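Solange Besson on beets, bitter greens and drinking your vegetables

4 min read

Solange Besson drinks a glass of beet juice most mornings and has done for so long that she forgets other people find it strange. She runs Gastus, a small juice kitchen on the edge of Danwood, and when we sat down she had already poured me one without asking.

"People think beets taste like dirt, and they're right!" she says. "That's the part I love. You just have to give the dirt some company."

The company, in her case, is orange, a stalk of celery and a good squeeze of lemon. She started out making it for herself after long shifts in a bakery, when she was eating almost nothing green and felt it. Her first attempts were terrible (she once juiced an entire bunch of parsley and drank it standing at the sink), but she kept a notebook, and that notebook now holds 103 recipes.

Why beets, though?

"They're sweet, they're cheap, they keep for ages, and the color makes you happy," she says. Beets contain natural nitrates, folate and potassium, and Besson reads whatever she can find on them, but she's careful about what she promises. "I'm a cook. If somebody has kidney stones or takes blood pressure pills, I tell them to ask their doctor first. For everyone else, start with a small glass and see how you feel."

A small glass, for her, is 200 ml. She also warns every new customer that beets can turn things pink the next day, and she laughs the whole way through telling me.

Her greens come from Brabec, a farm up the road, and in May she goes a little wild over the first chard. "You get the leaves so young they hardly taste bitter at all. I throw in the stems too, and the tops of the beets. People cut those off and put them in the trash, and it hurts me!"

She isn't against the blender, either. Juice is for mornings, smoothies are for when she's hungry, and the leftover pulp goes into crackers, muffins or a veggie burger she's still working on. "Version 2 fell apart in the pan. Very tasty, very ugly."

On keeping juice, she's firmer. Fill the jar right to the top, put the lid on at once, get it cold, and drink it within a day or so. You don't need a big refrigerator for that, she says, just a clear shelf.
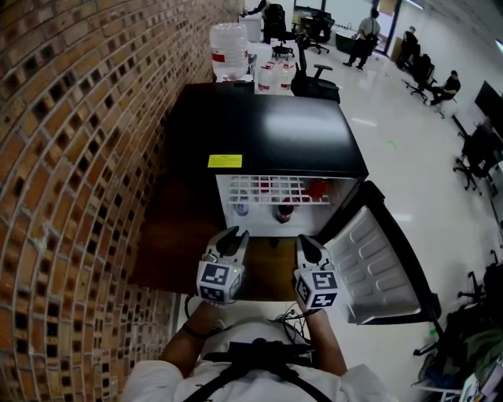

Her everyday beet juice

2 medium beets, scrubbed
2 oranges, peeled
1 stalk of celery
Juice of half a lemon
A small handful of beet tops or chard

Run everything except the lemon through the juicer, greens first, then stir in the lemon and taste. Besson sometimes adds a slice of fennel, and on cold days a pinch of black pepper.

She's teaching a beginners' class at Drarnilby this spring and is already arguing with herself over the menu. "Carrot would be the sensible choice," she says, topping up my glass. "But I'm going to make them all try the beets."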